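The River Room, Finally Getting Put Together

Posted by Jocelyn Li, 20 July 2025

So many of you have asked about the big blue table that I'm giving the room its own page. It's our conference room at Drudeck, it seats everybody we have (plus a few visitors if they like each other), and we've been fussing over it since February. Come on in! 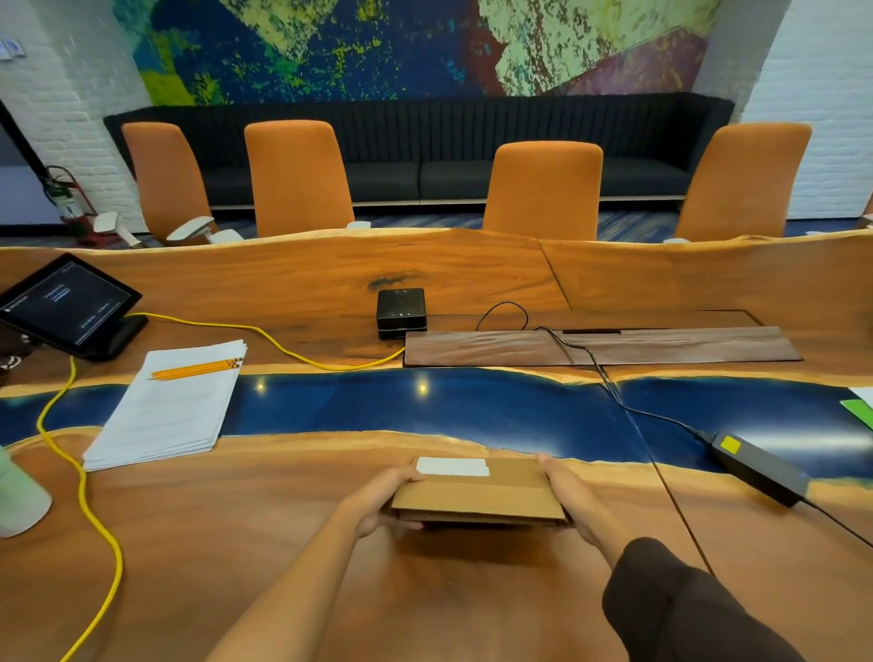

A cardboard box over the river, with pencils, paper and plenty of cable already on the table.

The table

It's a live-edge table with a deep blue resin river running the long way down the middle, and I love it more than is reasonable for a piece of office furniture. The wood is a warm orangey brown and the resin is a glossy navy, but my favorite part is the edge where the two meet, where you get that pale yellow-green line. Brayden says it looks like shallow water in a lagoon. I say it looks like lime popsicle. We've agreed to let visitors vote.

Bosman built it for us. It's a small shop, two people and a very loud planer, and they let Brittany and me come and stand in the yard to pick out the slabs. I wanted knots, Brittany wanted fewer knots, and we met somewhere in the middle. There's a nice dark one on the far slab, just up from the little hub, and I count that as mine.

We went back and forth on the color for ages. The first sample was turquoise and looked fantastic in the shop, and then I carried it back to the office and held it next to the orange chairs and, wow, no. It was like a motel pool. The navy calmed the whole thing down. If you're ordering something like this, take the sample to the actual room and look at it under your actual lights, in the morning and again late in the day. We got three samples before we said yes and Bosman was very nice about it.

The finish

I get asked about this one a lot! The resin was sanded up to 1000 grit and then polished, so it picks up every ceiling light. You can see two of them shining on the river near the middle. Some people find that distracting. I thought I would too and I stopped noticing after the first week, except on video calls, when I notice it all over again.

For cleaning we use a soft damp cloth, then a dry one. No sprays with ammonia, no scrubby pads. Marlene Morin went at a coffee ring with the green side of a sponge in our second week and there's a dull patch now down at the door end, about as big as a quarter. She has apologized to the table several times. Bosman tells us it can be buffed out whenever they come by next, so Marlene, you're forgiven, please stop bringing it up at lunch.

Getting it in

Roughly 250 pounds for the heaviest section, if anyone's wondering. I wasn't there for the stairs part, on purpose. Rianne Koster measured the hallway, the door and the turn by the kitchen, taped the footprint out on the carpet and made us all walk around it for a couple of days pretending it was a table. I thought that was silly right up until I walked through the "table" with a cup of tea and realized we'd need to shift the whole plan over toward the window. So, tape first! It costs you one roll and you feel a little ridiculous, and it's worth it.

The top is 30 inches off the floor, standard height, which I mention only for the person who wrote in asking if their stools would work. They will not. Sorry, Dana from the comments.

The chairs

Orange, upholstered, high backs. There are four along the far side in the photo. They came before the table did, and they were the one thing in the old room that I refused to give up. Brittany had a whole folder of gray ones. I understand gray! Gray is sensible! But orange next to that blue makes me happy at eight in the morning and I don't have a lot of things on that list.

They're also just comfortable, and the high back means you can lean your head during the budget meeting. Vacuum them with the brush attachment now and then and brush the crumbs out from the seat crease. That's all the care they get from us.

The cables (oh, the cables)

Okay. We have to talk about this, because it's most of what people see when they walk in right now. The plan is that everything runs down into the trough in the middle of the table, under the long dark wooden panel, and nothing lies across the top. The plan isn't finished yet. There's a black cable that comes out from under the cover and wanders over the river to its power brick, which sits right on the table with its little yellow sticker showing, and there's the yellow cable from the touch panel, which goes off in two directions like it's looking for the exit.

I actually don't mind the yellow one. It's cheerful, and it matches the pencils. Rianne minds it very much. She's ordered shorter cables and some stick-on clips from Driltix, and when they come we'll do it all in one go and tuck the brick down out of sight. A few things I've learned while we wait:

Decide where the power goes before you choose the lid for the trough. We chose the lid first (it was pretty) and then had to work out how a fat plug would fit past it.

Label both ends of everything. A bit of masking tape and a marker will do. I've crawled under that table in a skirt and I'm not planning to do it again.

Leave a little slack, but less than you want to.

Felt pads under anything with corners. Bricks get warm and they slide around, and resin scratches easier than you'd guess.

The touch panel

The black tablet-looking thing on the stand, over on the left. We use it for running the room, with Erura doing the scheduling behind it, and it took us a while to make friends. For the first stretch people kept booking the room for themselves by leaning on it. It's moving a bit closer to the middle as soon as the cable situation allows, so that whoever sits at the window end can reach it without climbing over a colleague.

The small black square over on the far slab is staying put. It looks good there, it's got tiny lights on top, and everybody has learned to leave their mug somewhere else.

Pencils and paper

I'm a pencil person. Yellow, pink eraser, a whole bundle of them, parked on top of the printouts where people can grab one as they sit down. Pens leak, and a leaky pen on a live-edge table would finish me off. Brayden sharpens them in batches and gets a bit competitive about the points.

The papers are going to live in a tray at some point. I've been looking for one in wood that doesn't fight with the table and so far everything is either too red or too shiny. If you've seen a good plain walnut tray, letter size, please send me a link! The green sheet over by the right edge needs a home too. At my desk it would vanish inside a day, so the table has it for now.

Boxes

We've been moving things in and out of this room in cardboard for weeks and I've gotten pretty strict about it. The flat ones with a label on the edge are the best kind, because you can read them standing up on a shelf. I have two rules for boxes and this table. Lift, don't slide. And look underneath for staples or grit before you set one down. Marlene made a sign with both rules on it and then taped the sign to the wall with a drawing of a very sad table, and I'm keeping that forever.

Still to do

Cable clips and shorter cables, once Driltix ships them.
Coasters! Seven of them went missing between the old room and the new one and I have my suspicions.
A shelf for the flat boxes, probably in the hallway closet.
Buffing out the Marlene Patch.
Something for the long wall. Brittany wants a map, Brayden wants a clock, I want a plant that trails.

A few answers from the inbox

Would I pick resin again? Yes, same blue, same shop. I might ask for a slightly narrower river, only so there's more wood to set a laptop on.

Does it show fingerprints? On the resin, yes, all day long. On the wood you'd hardly know.

Is it cold to lean on? The resin side is a little cool on bare arms in winter. Rianne keeps a cardigan on the back of her chair.

Can you come see it? If you're a client or a neighbor, sure, ring the bell and ask for me or Brittany. Mornings are quieter. Bring your own coaster.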